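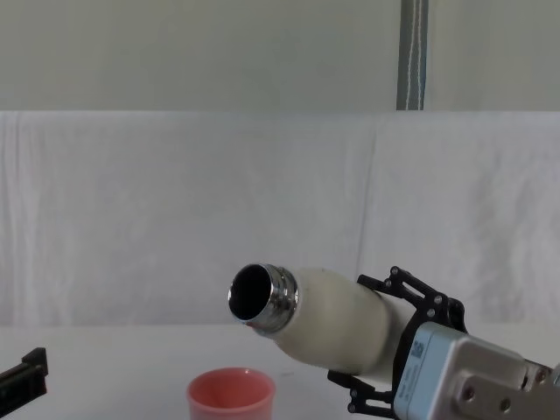 瓶口斜对着粉色小杯。

Hiltetti 糖饵蛾类记录：数据说明

一月　文：Mimoza Ionescu

先读我

Hiltetti 是一份夜间糖饵诱蛾的观察记录，地点在 Rurkodell 河谷，从 Huklow 村口的那排老柳树开始，一直到上游废果园的石墙为止。所谓糖饵，就是把糖、发酵过的水果和一点酒煮成黏糊糊的东西，傍晚刷在树干上，天黑以后拎着手电去看谁来喝。这是一种很老的方法，优点是便宜，缺点是第二天早上你的外套还粘在车座上。

整个数据集近2000行，一行对应一次巡查中在一棵树上见到的一个种（或者我们以为的一个种）。其中800行附有照片编号，其余的只有文字，请各自掂量可信程度。如果你只想要一张能直接画图的表，请用 visits_clean.csv，然后至少把“已知问题”那一节看完。我知道你不会看，写在这里是为了以后好引用。

文件都有什么

visits_raw.csv：照着纸本录入的原样，错别字保留。包括把“裳夜蛾”写成“常夜蛾”的那几页，我们讨论过要不要改，最后觉得它也算某种史料。
visits_clean.csv：清理后的表，种名统一，时段统一，明显录重的行已合并。
trees.csv：每棵刷饵树的编号、树种、树皮粗糙程度、朝向。没有精确坐标，理由见“位置”一节。
baits.csv：每一锅糖饵的配方记录。建议空腹时不要读。
nights.csv：每晚的天气、月相、收工原因。
taxa.csv：种名对照，左边是当晚写的，右边是后来定的。
CHANGES.txt：改动记录，语气时好时坏。

所有文件都是逗号分隔，UTF-8 编码。备注列里有逗号，已经加了引号；备注列里也有换行，那是 Mojtaba Salehi 写诗的时候留下的，我们保留了内容，把换行换成了斜线。

为什么要做这件事

灯诱的数据到处都有，糖饵的数据少得多。两种方法抓到的是两批不太一样的客人：有些蛾子见了灯就往上撞，对糖毫无兴趣；有些裳夜蛾对灯爱理不理，闻见烂香蕉却来得很准时。还有一大类，比如不少大蚕蛾，成虫口器退化，一辈子靠幼虫时存下的老本过日子，你给它摆一桌酒席也没有用。只看灯诱的名录，容易以为某些种在一条河谷里很少见；只看糖饵的名录，又会以为世界上只有夜蛾。

我们想要的是一份能跟灯诱名录摆在一起看的东西，同一条河谷，同样的季节，换一种请客的办法。灯诱那部分由别人另行保管，格式和我们的不一样，这一点双方都认为是对方的问题。

样地

四个样地，按从下游到上游的次序：

柳树段。Huklow 村口，沿沟一排老柳，树皮深裂，糖饵刷上去能挂很久。路灯离得近，最靠村的几棵树受光照影响，trees.csv 里有 lit 一列标明。夏天狗多。

桥下。几棵桤木和一根木桩。木桩也编了号，当树用，请在按树种分组之前把它剔除。我们收到过一封来信，问“桩”是什么科的。

Bajpai 地块。河湾内侧的一片次生林，地主姓 Bajpai，同意我们夜里进出，条件是把门关好。数据里 site 写作 BJP。这里的树最多，记录也最多，部分原因是它离停车的地方最近。请把“最多”理解为努力程度的函数，别急着写生境偏好。

废果园。苹果和梨，墙边有常春藤。秋天常春藤开花的时候，糖饵几乎没人理，蛾子都在花上。那几晚的零值是真零值，去了，看了，没有，请不要当成缺测删掉。常春藤上看到的另记在备注里，不算进糖饵的访问。

糖饵怎么做

基础配方是黑糖浆、红糖和一瓶便宜的深色啤酒，小火熬到能挂勺，放凉后加捣烂的熟香蕉，再加一点朗姆酒。朗姆酒要在出门之前加。早年间有几锅是在煮的时候就加了，酒气全飘进厨房，这几锅在 baits.csv 的 flag 列里标作 cooked_off，蛾子们的评价可以从数据里看出来，邻居的评价没有记录。

第二种配方叫“红酒绳”：棉绳浸在加糖的温红酒里，搭在灌木枝上。它适合没有像样树干的地方。绳子的记录在 method 列写作 rope，树干写作 paint，两者的诱集面积不可比，合并分析前请三思，想过之后多半还是应该分开。

每锅糖饵有自己的编号。同一锅会用好几晚，越放越酸，所以 baits.csv 里有 age 一列，分“新”“陈”“很陈”三档。“很陈”没有上限。有一罐在车库里度过了整个夏天，开盖时 Mojtaba 往后退了一步，然后说应该单独设一档。没有设。

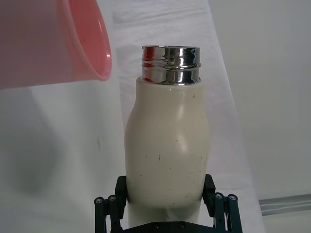 粉红色半透明杯子与奶油色瓶子。

一晚的流程

日落前刷饵，每棵树一道竖条，高度在胸口附近，宽度为刷子的宽度。刷子换过一次，旧刷子掉毛，备注里的“疑似触角，后证实为刷毛”就出自那个时期。

天黑透以后走第一圈，歇一歇走第二圈。visit 列的取值就是1或2，没有第三圈，尽管有几晚气氛很热烈。每圈从柳树段开始还是从废果园开始，由当晚抛硬币决定，写在 nights.csv 的 direction 列。这是整份数据里最接近实验设计的地方，我们颇为得意，早期的记录没有这一列，那时候一律从下游走，理由是下坡停车不方便。

到树前先把手电压低，用红光看一眼再换白光。裳夜蛾受惊就走，走得干脆，留给你一个后翅的颜色。是红是黄有时候看得清，具体是哪一种就别指望了。凡是只凭后翅一闪定到属的，conf 列写 flash。这批记录不要拿去做种级的分析，拿去做属级的，它们还是不错的。

数量不记具体数字，分“单只”“几只”“一堆”。我们试过逐只数，数到一半它们会互相推挤换位置，胡蜂和蠼螋也来插队，两个人报出来的数从来没有对上过。三档虽然粗，两个人之间倒很少有分歧。“一堆”的标准是：数起来会让人后悔。

字段说明

night_id：夜晚编号，跨过午夜仍算前一晚。
site：样地代码，WIL、BRG、BJP、ORC。
tree_id：树的编号，接 trees.csv。编号有跳号，那是倒掉的和被砍掉的。
bait_id：糖饵编号，接 baits.csv。
method：paint 或 rope。
visit：第几圈。
taxon_raw：当晚写下的名字，可能含有问号、感叹号和个人情绪。
taxon：定名结果，查 taxa.csv。
conf：定名依据。specimen 为有标本，photo 为凭照片，sight 为目击，flash 见上文。
n_class：数量档。
feeding：是否伸着喙在吃。停在饵边上没有吃的记 no，看不清的留空。
photo_id：照片编号，没有照片则为空。照片本身不在此处分发，需要的话请写信。
observer：MI 或 MS。有少数晚上来了客人，客人看到的记在带队者名下。
note：备注。什么都有。

空值和零值的区别很要紧。一棵树当晚刷了饵、走了圈、什么也没有，会有一行 taxon 为 NONE 的记录。一棵树当晚没刷饵，就没有行。如果你把 NONE 当作一个种统计多样性，它会是全河谷最常见的蛾子，分布均匀，耐寒性极佳。 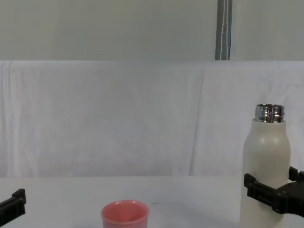
非蛾类访客单独有一列 guests，取值是自由文本，这也是我们最后悔的设计决定之一。蛞蝓、马陆、胡蜂、树蟋、小蜗牛，还有一次是睡着的蝴蝶，都在里面。糖饵招来的大多数果蝇没有记，它们从熬糖那天起就一直跟着我们，算同行人员。瓶子要是像图里那只一样，没有盖，金属瓶口就那么敞着，里面装的又是糖浆，果蝇就会先于一切研究对象到场，所以出门用的分装瓶必须拧紧，这条规矩写在 baits.csv 的首行注释里。违反规矩的那几晚标作 open_jar，车里的诱集效果极好，车外的明显偏低。图中后面挂的那种白布我们倒是不用，白布属于灯诱那一派，糖饵这边只要树皮够糙。从 guests 里提取胡蜂的时候注意，Mojtaba 把欧洲胡蜂一律写作“大的那个”，全文检索“蜂”是搜不到它的。

定名

定名由我们两个人分头做，再碰头。意见一致的直接写入 taxon，不一致的退到属，再不一致的写 Noctuidae indet.，大家都体面。小型的模夜蛾和一些秋天的褐色种，光看照片分不开，需要解剖，而我们只对少数标本做了解剖，所以这一类的 taxon 里常见斜线，例如“甲种/乙种”。斜线的意思是二者之一，别读成两种都有。

后翅颜色、肾纹的形状、前胸的毛色，这些能拍到的特征在照片里大多可用；雨后翅面磨损的个体就难了，深秋的老个体尤其秃，有的看上去像一块会爬的树皮，而且爬得不太好。

taxa.csv 里每一次改名都留了痕迹。旧名、新名、谁改的、改的理由。理由一栏有“新修订”“看错了”“上次喝多了”几种，最后一种只出现在红酒绳启用的那段时间，已逐条复查。

分类系统会变，我们只在发布新版时统一更新一次，中间不跟。如果你的名录比我们的新，请以你的为准，不必来信通知，真的不必。

天气和月相

温度没有用仪器，用的是“手套指数”：不戴、戴着、戴着还冷。起初是开玩笑，后来 Mojtaba 借来一支温度计，用了一阵，掉进了沟里。手套指数因此成为唯一贯穿全程的温度变量。它和观察者有关，我比他怕冷，做模型时请把 observer 放进去，不然你会发现河谷在我值班的晚上总要凉一些。

风按树叶动不动来分。月相是事后查表补的，云量是当场写的，两列放在一起看才有意义，满月加厚云和没有月亮，对蛾子来说差别可能不大，对找路的人差别很大。

湿度没有记。闷热、要下雨还没下的晚上最好，这是所有做糖饵的人都会告诉你的，我们的备注里也写满了“闷”。“闷”没有编码成变量，你要是愿意自己从 note 里抽，它在清理版里没有被动过。

冬天也出去。一月的晚上，只要不结冰，常有几种以成虫越冬的夜蛾出来喝一口，行动迟缓，拍照时很配合。那几个月的行数少，不过每一行都是拿脚趾头换来的，请善待。

位置

不提供树的坐标。河谷里有一两种是收集者感兴趣的，Bajpai 地块又是私人土地，答应过人家不会招来一群半夜戴头灯的陌生人。需要空间结构的话，trees.csv 里有每棵树在样地内的先后次序，做邻近关系够用，做地图不行。写信来要坐标的，请说明用途。“想去看看”是一个诚实的用途，但我们会回信说不行。

已知问题

其一，努力程度不均。天气好的晚上去得多，天气坏的晚上去得少，天气极坏的晚上只有在两个人都不好意思先开口取消时才去。nights.csv 的 quit 列记了提前收工的原因，“雨”“风”“牛”都有。

其二，记忆效应。糖饵刷过的树，几天后还有味道。没刷饵的晚上不走圈，因此不知道它们会不会自己回来，但连着几晚刷同一棵树，行数往往往上走。究竟是饵在累积，还是蛾子记路，这份数据回答不了，请别让它回答。

其三，观察者在学习。头一季里凡是灰褐色、不大不小的，都被归到了同一个名字底下，那个名字当时显得非常常见，第二季开始骤减。这不是种群崩溃。有位读者已经画过那条下降曲线，画得很漂亮，我们不得不回信解释。taxa.csv 里把受影响的名字标了 early_lump，用的时候合到属里最稳妥。

其四，flash 类记录偏向红色后翅。黄后翅的飞起来在白光里发灰，常常被漏掉。你要比较红黄两类的相对多少，只用 photo 和 specimen。

其五，树皮。光滑的树干饵挂不住，往下淌，淌到草里，蛾子也跟着下去，我们在胸口高度找不到它们。桥下样地的低值有一部分应归咎于此，剩下的部分归咎于木桩。

其六，纸本有两页泡过水。能辨认的都录了，辨认不出的在清理版里删去，原始版里以“（糊）”代替。“（糊）”不是种名，脚本里请加一行判断。

清理时做了什么

统一了时段写法；合并了两人同晚各录一遍的重复行，保留备注更长的那条，因此 MS 的备注存活率偏高；把 tree_id 里的字母 O 改回数字零；把 taxon_raw 映射到 taxon；删去了只写“哇”的那一行，原始版里还在。

没有做的：没有补缺失值，没有平滑，没有剔除离群点。Bajpai 地块有个晚上几乎每棵树都是“一堆”，看着像录入错误。不是，那晚我在场，闷得喘不过气，刷子还没放下它们就落在刷子上了。

适合用来做什么

物候，尤其是属级的。糖饵和灯诱名录的对比。取食与停栖的比例。不同树皮、不同陈化程度的饵之间的粗略比较。教学也可以，清理版的毛病刚好够学生找一节课。

不适合用来做什么

种群密度的绝对估计。长期趋势，时间太短。精细的空间分析。训练自动识别的模型，照片大多是一只手举手电、另一只手举相机拍的，还有一部分拍的是大拇指。也请不要用来证明某种糖浆比另一种好，已经有厂家来问过了。

标本和伤害

糖饵最大的好处是看完就可以走，蛾子喝完自己回家，飞得歪一些。标本只在必须解剖才能定名时才取，每晚每种最多一只，拿不准要不要取就不取。喝多了掉在地上的，我们会捡起来放回枝上，免得被踩。踩到过，写在备注里了。

许可与引用

署名即可使用，改了什么请写明。引用时写 Ionescu 与 Salehi，《Hiltetti 糖饵蛾类记录》，附版本号。现在是第2版，第1版的 visit 列有一处录反了，如果你手上还是它，请换掉。

联系方式在 CHANGES.txt 的末尾。回信较慢，夏天更慢，闷热的夏天不回。

下一版打算做的

把 guests 拆成规矩的几列。给红酒绳补上绳子的长度，只要还能找到那些绳子。换一支系着绳子的温度计。Mojtaba 想加一列“气味”，由他主观评定，我尚未同意。

读者留言

苔下：用 clean 版做了属级物候，很顺手。NONE 那条我果然中招了，耐寒性确实极佳。

沟边一号：请问 rope 能不能按搭绳的灌木种类分？trees.csv 里好像没有灌木。
Mimoza Ionescu 回复：没有，灌木写在 note 里，多数写的是“刺多的那种”。下一版尽量。

夜里有风：我们这边用发酵的桃子，效果比香蕉好，獾也这么认为。你们的 guests 里有没有哺乳动物？
Mojtaba Salehi 回复：有，搜“舔”。

青柄：early_lump 那条曲线就是我画的，图已经撤了。

石蕊：第1版录反的是哪几晚？我已经跑完结果了，不太想重跑。
Mimoza Ionescu 回复：CHANGES.txt 开头列了夜晚编号，都在废果园。要重跑的。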